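Canan Yüksel
June 15, 2025

A thread on retiling a small bathroom floor, from somebody who has now done it once. I kept notes because I couldn't find a plain list anywhere when I started.

1/ I live in a ground-floor apartment on Akbulut. The old floor was sheet vinyl over concrete, put down by the previous owner. Pulling it up took one evening. Getting the glue off the concrete took 6 more.

2/ Budget was $1000. That had to cover tile, thinset, grout, a rented wet saw and a new flange for the toilet. I went over by $54, all of it on spacers, sponges and a second bucket.

3/ Check the slab before you buy anything. Mine dipped near the tub. I used a bag and a half of leveler and let it sit two full days. The bag said one. I had the time.

4/ Tile choice. I looked at dark ones first and my neighbor Bülent Kocabaş talked me out of it. He had dark tile in his last place and said every hair and every bit of soap showed. He laid floors for a living, so I listened.

5/ Dry lay the whole room. I started from the middle of the doorway and ended up with a sliver against the far wall. Shifted everything half a tile and the cuts came out fine on both sides.

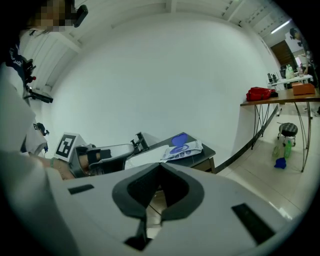 Pale tile, thin dark grout line. Same idea as what I went with.

6/ On grout color: light grout looks great in the store. I've scrubbed enough of it in rentals. Go darker than the tile and keep the joints narrow.

7/ Mix small batches. I lost most of my first bucket of thinset to a phone call from my sister. Once it starts to go stiff, throw it out. Adding water won't bring it back.

8/ Back-butter the cut pieces. I skipped it on two of them behind the toilet and both sounded hollow when I tapped them the next day. Pulled them, cleaned them, set them again.

9/ Wipe the grout haze sooner than you think. I waited until after dinner and spent the next morning on my knees with a white pad.

10/ The toilet. New tile raises the floor, so the old flange sits too low. I bought an extender ring. Dry fit it before you open the wax – wax only goes on once.

11/ Things I would rent again: the wet saw. Things I would buy again: good knee pads. I would not buy the cheap tile nippers again. They chipped every curve I tried.

12/ A few people asked about heated floors. I priced a mat and left it out. Maybe in October when I do the hallway, if the electrician calls me back.

13/ Bülent came by to look at it and found one tile a hair high by the door. He's right. I can feel it with my foot. It's staying.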